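Moving into a furnished flat: your questions answered

By Samer Saliba
June
6 minute read

These are the questions tenants send us most often in the weeks before they move in and the first few days after. If you have already signed, your own tenancy agreement comes first wherever it says something different from this page.

When can I collect my keys?

Keys are ready from 2 pm on the first day of your tenancy. You collect them from the Presach office on the ground floor, and you will need photo identification. We can't hand keys to a friend or relative unless you have written to us beforehand with their full name.

If you are arriving after the office has closed, tell us by midday and we will put your keys in the coded box by the side entrance. The code is sent by text message and stops working the next morning.

What is included in a furnished flat?

Every flat has a bed and mattress for each bedroom, a wardrobe, a sofa, a table with chairs, curtains or blinds, a fridge-freezer, an oven and hob, and a washing machine. Flats in the Jolis building also have a desk in the main bedroom.

We don't supply bedding, towels, pans, crockery or cutlery. There is no television in any flat, though there is an aerial socket in the living room.

What should I bring for the first night?

Most people pack too much for the kitchen and forget the bathroom. Put these in one bag and keep it with you:

Bedding and a pillow
A towel, soap and toilet roll
A toothbrush, toothpaste and something to stand them in
A mug, a plate, a knife and fork
Phone charger
Any medicine you take daily

Bathrooms have a mirror and a towel rail but very little shelf space. A small cup by the basin does the job of a toothbrush holder. Please don't drill into the tiles to put up a fixed one.
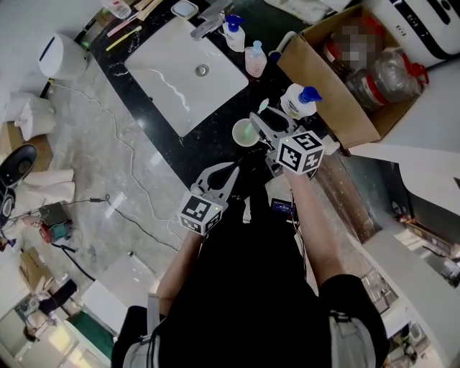
Stick-on hooks and shelves are fine on tiles as long as they come off cleanly. On painted walls they tend to pull the paint away, and we do charge for that at the end of the tenancy. If you want a picture or a shelf put up properly, ask us and we will usually say yes.

How do I clean the worktops and basins?

Use warm water, a little washing-up liquid and a soft cloth. That is enough for almost everything. Don't use bleach, limescale remover or vinegar on stone surfaces, as acids leave dull marks that can't be wiped off. Toothpaste is mildly abrasive too, so wipe up splashes before they dry.

For limescale on taps, use a cloth dampened with a mild descaler, keep it off the stone around the tap, and rinse well.

The basin is draining slowly. What should I do?

Lift out the plug if it comes out, and clear any hair from underneath. Then run the hot tap for a few minutes. If that makes no difference, report it to us. Please don't pour chemical drain cleaner down the basin – it can damage the older pipes, and it is unpleasant for the plumber who has to open them.

How do I report a repair?

Use the repairs form in your tenant account, or ring the office. Tell us the flat number, which room it is in, and whether we may let ourselves in if you are out. A photo helps but isn't required.

Ring at once, at any hour, if you have a leak you can't stop, no electricity at all, or an outside door that won't lock. If you smell gas, leave the building and ring the gas emergency line before you ring us. Everything else is looked at in order during working hours.

Where do I turn the water off?

The stop tap is under the kitchen sink in most flats. In the Jolis building it is in the hall cupboard, behind the meter. Turn it clockwise to close it. It is worth finding it on your first day and checking that it moves.

Who pays for gas, electricity and water?

Water is included in the rent. Gas and electricity are not. Take a reading of both meters on the day you move in and send it to us and to the supplier. If you don't, the supplier will use an estimate, and getting that changed later takes a long time.

Council tax is also your responsibility unless everyone in the flat is a full-time student.

What is the inventory and do I have to sign it?

The inventory is a list of everything in the flat and the condition it was in at check-in. You have 21 days to read it, add your comments and return it. Go round with it room by room and write down anything that is missing from it, including small things such as a chipped tile or a loose handle.

You don't have to sign a version you disagree with. Send your changes first. If we hear nothing by the deadline, we treat the inventory as agreed.

Can I have visitors to stay?

Yes. A guest can stay for up to 2 weeks at a time without telling us. After that we need to know who they are, and they may have to be added to the tenancy. Guests can't use the car park overnight without a permit from the office.

When are the bins collected?

Wednesday, early. Household waste and recycling go in the marked bins in the yard. Please flatten boxes, especially in the week you move in. Old furniture and mattresses must not be left beside the bins; the council will collect them for a fee if you book.

How do I get my deposit back?

Send us your new address and bank details when you give notice. We check the flat against the inventory on your last day and write to you with any deductions we propose. Ordinary wear is not charged for. Burn marks, broken furniture and deep cleaning are.

If you disagree with a deduction, tell us which one and why. The part that isn't in dispute is paid back straight away.

Contact the lettings office | © Presach Lettings | Back to top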